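From: Corina Buzatu
To: Claduner building list
Date: 2026-07-10
Subject: Re: Dryers on the second floor taking two cycles

Wilma MacBrayne wrote:
> Both dryers on the second floor are leaving towels damp after a full
> cycle. I have cleaned the lint screens and it made no difference. The
> left one also gets very hot on top. Is it the heating element? My
> nephew says he can swap one if we buy the part. Does anyone know who
> we used last time?

Wilma,

I would hold off on buying an element. If the element were gone you would get cold air, and you say the machine is getting hot. Two dryers going slow at the same time points to the vent they share.

Last time we used Truton. They came out in September, pulled both machines away from the wall and found the flexible duct behind the left one crushed flat. They replaced it with rigid pipe on that side only. The right side still has the old foil duct, and the run up to the roof was not cleaned because we had not asked for it. I have the invoice if you want to see it.

What I would like to do now:

Please stop using the left dryer until someone has looked at it. I will tape a note on the door tonight. A hot cabinet with a blocked vent is a fire risk, and I would sooner have people wait for the other one.

Could someone on the third floor check the flap on the outside wall while the right dryer is running? It should be standing open with a steady flow of air. If it barely moves, the line is clogged.

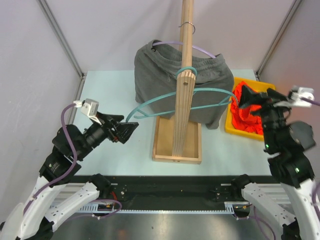 I have called two companies. Truton can come next week and charges a flat fee for the visit, with the vent cleaning billed on top. Jokilia would do the vent and check both machines in one trip, but they want the laundry room closed all day. Vũ on the ground floor has used Jokilia for his own washer and was happy with the work. I have asked both for a written price and will post the figures when I get them.

The repair fund has over $1,000 in it, so we should not need to collect anything from the units for this – unless the roof section has to be replaced, and then we will have to talk again.

Your nephew is welcome to look behind the machines with me. I would just ask that he not open either cabinet, as the parts warranty on the left one is still running and I don't want to lose it.

Does anyone object to a full-day closure if Jokilia turns out cheaper? Reply to the list please, not to me alone.

Corina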